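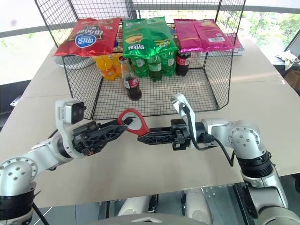
# Que mettre dans un panier de bienvenue pour des invités qui arrivent tard le soir ?

**Rubrique :** Accueillir chez soi > Chambres d'amis et petites locations
**Question posée par** Rozália Skála, le 27 mai 2019

Bonjour à toutes et à tous,

Je me lance, après des mois à vous lire sans jamais rien écrire ! Mon mari et moi avons fini d'aménager le petit logement au-dessus de notre grange (deux pièces, une kitchenette, une salle d'eau minuscule mais dont je suis très fière) et nous recevons nos premiers voyageurs cet été. Nous habitons à la sortie de Kimimberg, un village charmant mais où tout ferme de bonne heure. L'épicerie baisse son rideau en fin d'après-midi, la boulangerie n'ouvre pas tous les jours, et le premier supermarché est à 16 kilomètres par une route qui tourne beaucoup. Autant dire que quelqu'un qui débarque à dix heures du soir avec deux enfants affamés à l'arrière n'a pas beaucoup de solutions.

J'ai donc pris un panier en métal grillagé noir, ouvert sur le devant, et j'y ai mis pour commencer des bouteilles de jus d'orange et des sachets de choses à grignoter par-dessus. C'est gai, c'est coloré, ma fille trouve ça très bien. Ma belle-mère, elle, trouve que ça fait goûter d'anniversaire et qu'il faudrait des produits du pays, un pot de miel, une bouteille de vin, un torchon brodé. Je vois bien ce qu'elle veut dire, mais je ne me vois pas offrir un torchon brodé à chaque passage !

Mes questions, en vrac, pardonnez-moi :

- Que mettez-vous, vous, pour que les gens puissent vraiment tenir jusqu'au lendemain matin ?
- Est-ce que vous prévenez les voyageurs avant leur arrivée, ou est-ce que vous leur laissez la surprise ?
- Comment faites-vous pour les allergies ? C'est ce qui me tracasse le plus, j'ai une nièce allergique à l'arachide et je sais ce que c'est.
- Que faites-vous de ce qui n'a pas été touché ?
- Et enfin, combien y consacrez-vous ? J'avais en tête 20 euros par séjour, mais mon mari a fait une drôle de tête quand je le lui ai dit.

Je précise que nous louons surtout pour deux ou trois nuits, à des familles ou à des marcheurs qui suivent le sentier de Fiore. Merci d'avance à celles et ceux qui prendront le temps, je sais que vous êtes nombreux à avoir bien plus d'expérience que moi.

Rozália

---

## Réponse de Jozefína Holub (acceptée par l'auteure de la question)

Chère Rozália,

Bienvenue parmi nous et toutes mes félicitations pour la grange, je sais le travail que ça représente. Nous avons ouvert nos chambres à Uden en janvier, il y a déjà bien des années, en plein froid, avec une chaudière capricieuse et des rideaux tenus par des épingles, et je me souviens encore de la tête de nos tout premiers clients. Ils sont revenus quatre fois depuis, alors ne vous inquiétez pas trop des débuts.

Je vais essayer de reprendre vos questions une par une, mais je vous préviens, je suis bavarde.

**Ce que je mets.** J'ai fini par séparer deux choses que je mélangeais au départ, le cadeau et le dépannage. Le cadeau, c'est ce que décrit votre belle-mère : un petit pot de confiture, trois biscuits faits maison dans un sachet, quelque chose qui dit « on est contents de vous voir ». Le dépannage, c'est ce qui sauve une soirée. Chez moi c'est un paquet de pâtes, un bocal de sauce tomate, une petite bouteille d'huile, du sel, du poivre, du café, du thé, du sucre en morceaux, du lait longue conservation en petite brique et un paquet de biscottes. Avec ça, une famille dîne et déjeune le lendemain sans reprendre la voiture. Les jus et les choses à grignoter, gardez-les, surtout ! Les enfants se jettent dessus pendant que les parents montent les valises, et ces dix minutes de calme valent toutes les confitures du monde.

Vérifiez tout de même qu'il y a une casserole assez grande pour les pâtes, une passoire et un ouvre-boîte qui marche. J'ai reçu un soir un coup de téléphone à onze heures moins le quart pour un ouvre-boîte, et je suis montée en robe de chambre.

**Prévenir ou pas.** Prévenez. J'ai longtemps voulu garder la surprise, et je trouvais le lendemain deux paquets de pâtes dans la cuisine, le mien et celui que les pauvres avaient transporté depuis chez eux. J'écris maintenant l'avant-veille un petit message tout simple : « Vous trouverez sur place de quoi préparer un dîner rapide et un petit déjeuner. » Les gens répondent presque toujours, et c'est souvent là qu'ils signalent un régime, un bébé, une arrivée retardée.

**Les allergies.** Posez la question dans ce même message, franchement. Ne transvasez rien, laissez chaque produit dans son emballage d'origine avec la liste des ingrédients lisible. Pour mes biscuits maison, je glisse une étiquette avec la composition complète, écrite à la main. Si on me signale une allergie sérieuse, je ne mets aucun fait maison, ma cuisine n'est pas un laboratoire. Et je n'ai jamais rien à l'arachide dans le placard du logement, même pour des gens qui n'ont rien signalé, puisqu'on ne sait pas qui dormira là la semaine d'après.

**Ce qui reste.** Tout ce qui est fermé et loin de sa date reste pour les suivants, après un coup d'œil et un coup de chiffon. Tout ce qui est ouvert s'en va, même le sel si la boîte a l'air fatiguée. Je tiens un petit cahier avec les dates de péremption, ça me prend cinq minutes par mois. Le jus une fois entamé se garde peu, et je le jette sans état d'âme.

**Le budget.** Vingt euros par séjour, pour deux nuits, je comprends la tête de votre mari ! En achetant par lots et en gardant ce qui n'est pas ouvert, on dépense beaucoup moins que ce qu'on imagine, parce que la moitié du panier repart pour un tour. Sur la dernière saison j'ai noté 105 euros en tout pour une de nos chambres, pâtes et café compris. Évidemment, nous ne sommes pas complets tout le temps, il faudra adapter à vos réservations.

Un dernier petit conseil pour le panier lui-même. Le métal grillagé est très bien, ça se lave et ça ne prend pas l'humidité comme l'osier, mais surveillez les dessous si votre table est fragile. J'ai collé quatre pastilles de feutre sous le mien après avoir rayé une commode à laquelle je tenais. Et posez-le là où l'on passe en entrant, à côté du code du wifi et du petit mot de bienvenue. Le mien était sur le réfrigérateur au début, des clients sont repartis sans l'avoir vu.

Donnez-nous des nouvelles après vos premiers arrivants, j'y tiens !

Jozefína

> **Commentaire de Rozália Skála :** Merci mille fois Jozefína, je ne m'attendais pas à une réponse aussi complète. L'idée de séparer le cadeau et le dépannage réconcilie tout le monde à la maison, ma belle-mère s'occupe des confitures et moi des pâtes. J'ai vérifié pour l'ouvre-boîte : il n'y en avait pas !

> **Commentaire de Jozefína Holub :** Achetez-en deux, il y en a toujours un qui part dans une valise.

---

## Réponse de marcheur3051

Bonjour, je donne juste le point de vue du client. Je fais le sentier de Fiore presque tous les ans et quand on arrive à pied on n'a envie ni de cuisiner ni de confiture. Du salé, des fruits, quelque chose de frais à boire et du pain si possible. Une barre de céréales pour le lendemain matin, c'est royal. Le vin ne me dit rien après six heures de marche mais mon beau-frère n'est pas de cet avis.

Et des journaux pour bourrer les chaussures mouillées, ça ne coûte rien.

> **Commentaire de Rozália Skála :** Les journaux, je note, nous en avons des piles entières !

---

## Réponse d'un membre non inscrit

Nous on commande des paniers tout faits chez Givness, c'est livré, c'est joli, il y a un ruban. Plus cher mais pas de courses à faire. Après je ne sais pas s'ils livrent jusqu'à Kimimberg, il faut demander.

> **Commentaire de Jozefína Holub :** J'avais essayé pour Noël. C'est soigné, mais pensez à demander la liste des ingrédients de chaque produit, dans le mien deux sachets n'avaient pas d'étiquette.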